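Chapter 4
Sorting and Putting Away

What you will learn in this chapter

How young children learn to sort objects by color, kind and use
How to set up a table for a sorting activity
How to choose bins and other containers for a classroom
How to plan cleanup so that it is part of the day's learning
How to record what a child does during a sorting activity

Words to know

attribute, category, container, mixed set, open shelf, sorting rule, work surface

4.1 Why sorting comes early

A child of two or three will often put things together without being asked. Spoons go with spoons. Cars are lined up along the edge of a rug. A child may carry every red thing in the room to one chair and leave it there. Adults sometimes take this for simple tidiness, or for mess, depending on where the things end up. It is an early form of classification, and it comes before counting, before letters and before most of the rules children will be asked to follow in school.

To sort, a child has to notice something about an object, remember it, and look for it again in another object. The thing noticed is called an attribute. Color, size, shape and texture are attributes. So is use: a toy carrot and a toy egg look nothing alike, but a child who has played at cooking knows that both go in the kitchen. A group of objects that share an attribute is a category.

Children do not move from one kind of sorting to the next on a fixed schedule. Many sort by color first, and many change their minds partway through. A child may start with yellow things, pick up a yellow block, see that it is a block, and go on with blocks from there. The adult who is watching should let this happen. A changed rule shows that the child has noticed a second attribute, and the work can be talked about afterward.

Older children can hold two rules at once. They can find the small blue cars, leaving the large blue cars and the small red cars behind. Most children under four find this hard, and activities in this chapter that use two rules are marked with a star.

4.2 The table

Most sorting in a classroom is done on the floor or at a table. The floor gives more room. A table gives a clear edge to the activity, and objects are less likely to be kicked or carried off. For a group of two or three children, a table is usually the better choice.

The work surface should be plain. A patterned cloth or a tabletop printed with letters makes small objects harder to find, and children with low vision may miss them completely. White, beige or light gray will do for most sets. If the objects themselves are pale, put down a sheet of dark paper.

Place the containers along the far side of the table and the loose objects on the near side. The child then reaches forward to put things away, and nothing has to pass over the bins. Leave enough open space in the middle to lay objects down and look at them. Teachers new to the activity tend to put out too much. Start with 12 objects for a first session with three-year-olds, and fewer for a child who has not done it before. 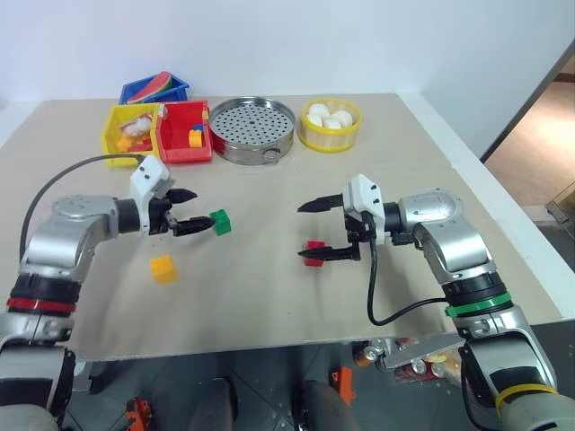 Toy food and building blocks make a good mixed set. A mixed set is a collection in which the objects can be sorted in more than one way. Blocks come in strong single colors, so a child can match them to one another or to a bin of the same color. Toy food often has more than one color on it. A slice of watermelon is red inside and green at the rind, and a child who is sorting by color has to decide which one matters. Ask what the child thinks and accept the answer. If the slice goes with the green things today and the red things tomorrow, write down both.

Building blocks can also be sorted by shape, by size, or by whether they will join to one another. Toy food can be sorted by kind (fruit, bread, sweets), by the meal it belongs to, or by whether the child likes it. The last of these is a real sorting rule and a popular one.

Before the session, check each object. Remove anything cracked, anything with a sharp edge, and anything small enough to be swallowed by the youngest child in the room. Magnets and button batteries have no place in a sorting set.

4.3 Containers

A container tells a child two things, where an object goes and when the job is done. It should be wide enough to reach into with a whole hand and low enough to see into while seated. Plastic bins are common because they are light and can be washed. Baskets are pleasant to handle but shed bits over time, and small objects catch in the weave. Cardboard boxes are fine for a short project and should be replaced when the corners go soft.

Colored bins need some thought. When the bins are colored, most children will assume that color is the rule. This is helpful if color is what you want to teach. It gets in the way if you want food in one bin and blocks in another, as a child may reasonably put a yellow block in the yellow bin every time. In that case use bins that are all alike and mark each one with a picture or a sample object taped to the front.

Lids are best left off during the activity. Children under five spend a good deal of time on lids and may forget what they were doing. Put them on at the end, when closing the lid can be the last step of cleanup.

Labels should be placed on the side that faces the child. Use a picture together with the word, in print letters, with only the first letter a capital if it is a name. A shelf label should match the bin label exactly. If the bin says "food" and the shelf says "kitchen toys," the child has an extra problem to solve that has nothing to do with sorting.

4.4 Two classrooms

The Parkholm preschool room and the Dillville preschool room are the same size and follow the same daily plan. Each has a play kitchen, a block area and a long set of open shelves. They differ in how things are stored.

At Parkholm, all small toys were kept for many years in two deep chests. Cleanup was quick. The children picked up whatever was near them, dropped it in a chest, and went to the snack table. Starting an activity was slow, however, and a child who wanted the toy bread had to dig for it. Many objects at the bottom of the chests were not used from one season to the next. When the staff emptied both chests one February, they found 30 pieces belonging to puzzles that had already been thrown out.

At Dillville, small toys are kept in shallow bins on the open shelves, one kind to a bin. Cleanup takes longer, and at the start of each school year it takes much longer. Ruoxi Gu, the lead teacher, keeps a short period before lunch for it and does not shorten that period when the morning runs late. Children are given one bin each and look for the things that go in it. By winter most of them can do this with little help. They also return objects to the right bin in the middle of the morning, before anyone has asked.

Parkholm has since changed to bins for its kitchen toys and blocks, but keeps one chest for dress-up clothes, which do not need to be sorted.

Neither room owns a great deal. A center may have as many as 2,000 small objects if every bead and peg is counted, and most of these can stay in a closet. What is on the shelves should be what the children are using this month.

4.5 Cleanup as an activity

Cleanup is often treated as the gap between one activity and the next. In this book it is planned like any other part of the day, with a purpose, a set of steps and a way to tell when it is finished.

Give notice before it begins. A child in the middle of building needs time to stop. Say what will happen, wait a few minutes, and say it again.

Give small jobs. "Clean up the table" is a large job with no clear starting point. "Put the blocks in this bin" can be understood and completed by a child of three.

Work next to the child at first. Pick up one object, name it, and put it in its bin. Then hand the next object over and wait. If it goes in the wrong bin, leave it there until the table is clear, then look in the bin together and ask whether everything belongs.

Expect some things to be left over. A few objects will not fit any category. Keep a small tray for them and go through it with the children once a week. Some will need a bin of their own. Others will turn out to be parts of something broken and can be discarded.

4.6 Keeping a record

A record of sorting does not need to be long. Write the child's name, the objects put out, the rule the child used, and anything the child said about it. Use the child's own words if you can. A note such as "put all the food in a row, then said these are for the baby" tells a later reader more than a check mark does.

The Dalisay record sheet at the end of this chapter has space for four sessions. Fill in the first two columns before the children arrive and the rest as soon as the session is over.

Review questions

1. Name three attributes a child might use to sort a set of building blocks.
2. Why might a teacher choose bins that are all the same color?
3. A child begins by sorting by color and then changes to sorting by kind. What should the adult do?
4. Describe one advantage and one disadvantage of storing toys in a deep chest.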